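Print this page | E-mail this to a friend

A long weekend at the Plorkville holiday fair
March
By the editor, Slow Boats and Cheap Beds

I'd been meaning to go to the Plorkville travel fair for years and always found an excuse. This time I booked the train before I could think of one, and I'm glad I did, even if my feet have still not forgiven me. If you've never been, it's held in a big exhibition hall by the river, a 20 minute walk from the station (there's a shuttle bus, but the queue was silly), and it's mostly about islands and coast. Ferry firms, little hotels, dive schools, people who will rent you a bicycle with a basket on the front, that sort of thing.

Doors open at ten. I got there at quarter to, which I thought was clever, and found myself behind what looked like every retired couple in the county. It moved quickly though. You show your ticket on your phone, they give you a paper wristband and a floor plan, and in you go. The floor plan is wrong, by the way. Rows D and E are swapped. I walked past the same luggage stand four times looking for the ferry people.

The ferry people were worth finding. Laizer run the overnight boat I took to the islands two summers ago, the one where I slept on a bench next to the crisp machine, and I wanted to know if they'd done anything about cabins. They have! There are now 50 more berths on the evening sailing, and you can book a single bed in a shared cabin, which you couldn't before. It isn't luxury. You get a bunk, a curtain, a light that works and a shower down the corridor. But after the bench I'd have signed up for a cupboard. They wouldn't give me a firm price for high season and I did push a bit. What they did say is that foot passengers who book the return at the same time will get the cheaper fare both ways, and that the bike charge has gone completely.

I also asked about the timetable, as the old one got you in at 5 in the morning with nothing open. Same as before, I'm afraid. There is a café on the quay now that starts serving when the boat comes in, so at least you can sit somewhere warm until the buses start. Last time I sat on my rucksack and ate a whole packet of ginger nuts.

From there I went round the small hotels. This is the part of the fair I like best, because you often end up talking to the person who'll be making your breakfast. Most of them had the same bowl of wrapped sweets and the same photo of a sunset, but once you get chatting you find out the useful things. Which side of the bay gets the wind. Whether the "ten minutes to the beach" includes the steps. One place I'd had my eye on turned out to be up 300-odd steps from the road, and the couple who own it were very cheerful about this and said the luggage goes up on a pulley. I took a leaflet. I'm still thinking about it.

Lunch was a disappointment. The hall has one food counter and it does baguettes and chips, and at a fair full of places famous for grilled fish that seemed a shame. I had chips. Next time I'd bring sandwiches and eat them outside by the water, where there are plenty of benches and a good view of the barges.

In the afternoon I went to two talks. The first was on island hopping by public transport, and it was packed, people standing down both sides. The main tip was to plan backwards: work out the last boat that gets you home, then build the trip in front of it, and leave yourself one spare night near the port. I've learned that one the hard way. The second was run by Mimach, who do walking holidays, and was meant to be about coastal paths but was more or less a sales pitch with nice slides. To be fair to them, the map they handed out at the end is excellent. It has all the water taps marked, and I've never seen that on a walking map before.

Their self-guided week comes to 1,555 with the bags moved for you each day, six nights, breakfasts but no dinners. That's more than I'd normally spend on a fortnight, never mind a week. I can see it suiting somebody with bad knees or a short holiday. Me, I'll take the map and carry my own socks.
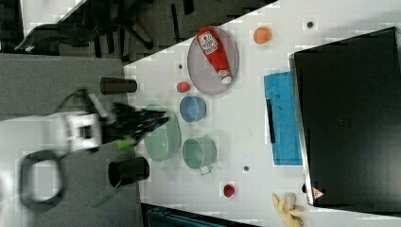 By four o'clock I was flagging, and that's the time to go back round the stands you liked, because it's quieter and everybody is ready for a sit down and a chat. I went back to Laizer and got the name of the sailing I wanted written on the back of a leaflet. I had another look at the Wornance stand too. Wornance is the smallest of the outer islands, the one with no cars, and they'd sent over a whole table's worth of honey and seaweed soap and a very good hand-drawn guide to the campsite. The campsite has been moved further from the harbour, behind the old salt sheds, so it's out of the wind at last. You still can't book. You turn up, you find the hut, you put your money in the tin. I bought two bars of the soap and a jar of the honey, and the honey leaked on the train home all over my clean shirt.

A few practical bits, if you're thinking of going next year. Buy the ticket beforehand, it's a few pounds cheaper and the door queue is a separate one and much longer. The cloakroom takes rucksacks but not wheeled cases, don't ask me why. There are toilets at both ends of the hall and the ones at the river end are the ones to use. Bring a cloth bag for leaflets, and be strict with yourself, as I came home with a pile of some 20 and have read perhaps six. If you're staying over, look on the far side of the bridge where rooms are a good bit cheaper — mine was above a bakery and smelled wonderful from very early on.

I had half a day left before my train, so I walked the river path out to the lock and back and had a proper fish supper at the place by the bridge. Haddock, mushy peas, tea in a pot. It more than made up for the baguette counter.

So the plan for this summer is the evening boat, a shared cabin, two nights on the big island and then as long as the weather lets me on Wornance with the tent. I'll put the costs up here once I've got them all, including the bus fares, as a few of you asked for those last time and I forgot to write them down.

Print this page | E-mail this to a friend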